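Le retour de la consigne, vu depuis l'entrepôt

Par Negin Abbasi

À Kivbridge, les bouteilles arrivent avant le jour. Les premiers camions se rangent le long du quai vers cinq heures et demie, chargés de casiers ramassés la veille dans les restaurants et les épiceries du secteur. Limonade, bière, jus de pomme, un peu de lait. Le verre fait un bruit que les habitués n'entendent plus.

La société Skotel a repris le bâtiment il y a quatre ans. C'était un dépôt de meubles. Elle y lave aujourd'hui les contenants de 34 producteurs, qui paient à la bouteille et s'engagent sur un format commun. La plupart sont de petites maisons. La plus connue, Khamphan, fabrique des boissons au gingembre et à la citronnelle et livre surtout des restaurants.

Un format qui a pris du temps

Le plus long a été de se mettre d'accord sur la bouteille. Les brasseurs voulaient un col court, les producteurs de jus un goulot large, et chacun tenait à sa forme, parce que le client la reconnaît en rayon. Les discussions ont duré deux hivers. Le modèle retenu est assez banal : épaules rondes, fond épais, une bague qui accepte la capsule comme le bouchon à vis.

Restait la question des étiquettes. Les colles ordinaires résistent à l'eau chaude et bouchent les filtres. Skotel a imposé une colle soluble, un peu plus chère, et deux producteurs ont quitté le groupement à ce moment-là. L'un est revenu l'année suivante.

Le transport pèse plus lourd que le lavage

On pense d'abord à l'eau et à la soude, mais la dépense principale est sur la route. Une bouteille vide prend autant de place qu'une pleine, et un camion qui repart à moitié chargé coûte autant qu'un autre. Les tournées ont donc été redessinées pour que la livraison et la reprise se fassent au même arrêt. Au-delà de 80 kilomètres, l'entreprise ne prend plus de nouveaux clients, sauf s'ils se regroupent à plusieurs.

Les casiers posent un problème à part. Ils disparaissent. On en retrouve dans les caves, dans les jardins, sous forme d'étagères ou de tabourets. Depuis juin, chacun est consigné lui aussi, à un tarif assez élevé pour que les restaurateurs les rendent. Certains ont protesté, puis ont rangé leur arrière-cour. 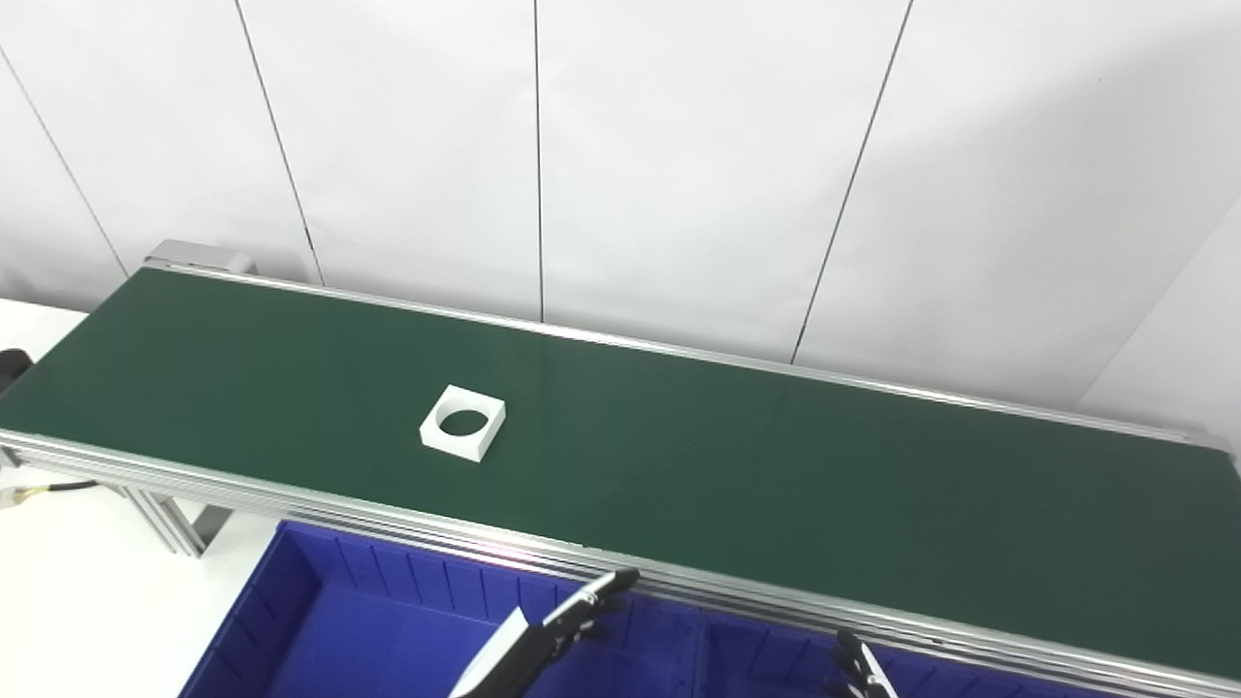 Ce qu'en disent les commerçants

Dans les épiceries, les avis sont partagés. À Hirnbridge, la commune voisine, une gérante a vidé la moitié de sa réserve pour stocker les retours. Elle y trouve son compte : les clients qui rapportent du verre repartent rarement les mains vides. Son confrère d'en face a essayé une saison et arrêté. Pas assez de place, des guêpes en été, et la caisse à refaire le soir quand les montants rendus ne tombaient pas juste.

Les restaurants sont plus faciles à convaincre. Ils ont l'habitude des casiers, ils rendent des volumes réguliers et la benne à verre leur coûtait déjà cher. L'un d'eux, une brasserie de 510 couverts par semaine, ne sort plus ses conteneurs qu'une fois par mois.

Chez les particuliers, c'est surtout affaire de mémoire. Les plus de soixante ans rapportent tout – ils l'ont fait enfants, pour quelques pièces. Les plus jeunes oublient le sac dans l'entrée, puis reviennent avec trois mois de bouteilles d'un coup.

Et maintenant

Un second site est à l'étude au nord de la vallée. Le terrain existe, le financement est en discussion, et le raccordement à l'eau reste à chiffrer. Il faudrait, pour l'ouvrir, un débit de près de 1000 casiers par jour, que les producteurs locaux n'atteignent qu'en haute saison. Khamphan a déjà fait savoir qu'elle y enverrait une partie de ses retours si les horaires de quai s'y prêtaient. Les autres attendent de voir les tarifs, qui doivent leur être présentés avant l'été.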